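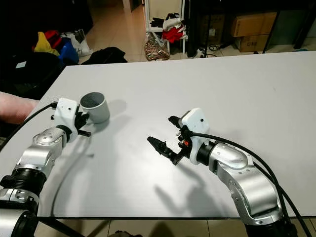

Edside Shared Workroom
Minutes of the Tables and Fittings Meeting
Held 15/05/2019, Dondonport site, ground floor

Present: representatives of Edside, the Stornard furnishing section, and the Hidayat supply office. Apologies were received from the cleaning contractor.

1. Minutes of the previous meeting
Accepted with one correction. Under item 4, "bench" should read "table" throughout.

2. White tables
Edside reported on the white rectangular tables with the black front edge. The tops are wiped at the end of each day with a damp cloth and a mild soap. Scouring powder was used on one top in December and left a dull patch near the middle. The patch does not come out. Stornard stated that the finish cannot be polished back on site and that the choice is between leaving it and replacing the top.
Agreed: leave the top in service. Scouring powder to be removed from the supply closet.

3. Front edge strip
The black edge has lifted at one corner on 3 tables. Stornard will re-glue these in place. Each table must be clear and out of use overnight while the glue sets. Edside asked that the work be done one table at a time. Stornard accepted this but noted that it adds a visit.
Action: Stornard to send dates to Edside.

4. Cups
Hidayat presented the count of gray cups. The order was for 50. The shelf count was 7 short, and 9 of those on the shelf have chips at the rim. Chipped cups are to be taken out of use and not returned to the shelf.
There was discussion of whether cups may stay on the tables between sessions. The present rule says all cups go back to the shelf. Edside finds that the rule is not followed and proposed that a cup may stay out if it is empty and standing upright. Hidayat objected that this makes the weekly count harder. The proposal was put to a trial until the next meeting.
Action: Hidayat to order replacements for the missing and chipped cups, same color and shape.

5. Cables at the table edge
Cables that pass over the edge of a table rub against the strip and can be caught by a sleeve or a chair back. Stornard offered clips that fix to the underside. Screws are not acceptable to Edside, as the tables are leased. Adhesive clips will be tried on one table first.
Action: Stornard to supply a sample pack.

6. Lighting
A complaint was recorded about shadows on the work surface in the afternoon. Moving the tables away from the wall was considered and rejected, as it would narrow the walkway. Edside will ask the building office for a price on a second ceiling fixture.

7. Other business
The label on the supply closet is out of date. Edside to reprint.
Hidayat asked that deliveries be signed for at the side door only. Agreed.

Next meeting: date to be set by Edside once the re-gluing schedule is known.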